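January 22, 2019

So the big table in the back room is finally getting sorted, and I have to write it down because otherwise I'll claim later that it took me ten minutes. It has been collecting stuff since December! Snack bags, takeout cups with their lids and straws, all the bits I put down when I walk past with my hands full. 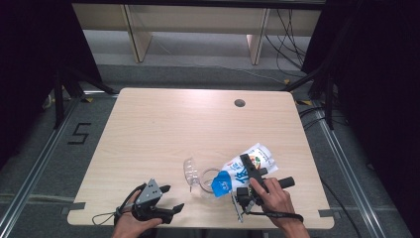

I had promised myself I'd start with the trash and leave the nice things for last, but then I got sidetracked by the stain on my sleeve (coffee, Kohlhase blend, the one from the shop in Flollbridge) and had to go and rinse that first. Back again, trash bag open, radio on. I do like this table when I can see the wood. I keep the glass pitcher with the beige handle on it, and I'm still very pleased with that pitcher, it pours so nicely.

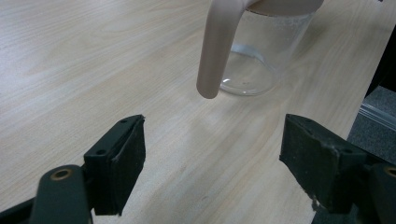
Jonas Gasser thinks a pitcher belongs in a cupboard and that I'll knock it over before spring. He may be right, but the cupboard is full of his jam jars, so there we are. I've asked him to take 20 of them down to the basement and so far he has moved 3.

Anyway, the bags. Some people fold theirs into little triangles, and I tried it once and gave up. I just squash them flat and hope.

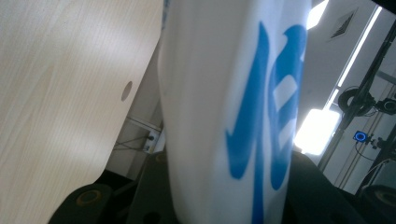 Then I got hungry, of course, and had toast standing up at the counter. I still want lemonade for when Pinent comes by, so I need lemons, and more sugar too, the way I make it (Mom's way, much too sweet, and I won't hear a word against it).

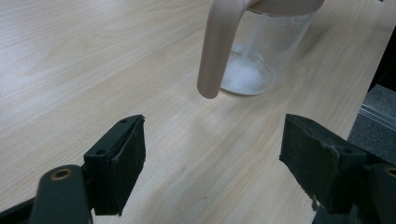

Must remember to buy a proper long spoon, the short ones always end up at the bottom and I have to fish for them with a fork. Tomorrow the shelf by the door, if my back lets me. Bed now, it's late and I haven't even called my sister.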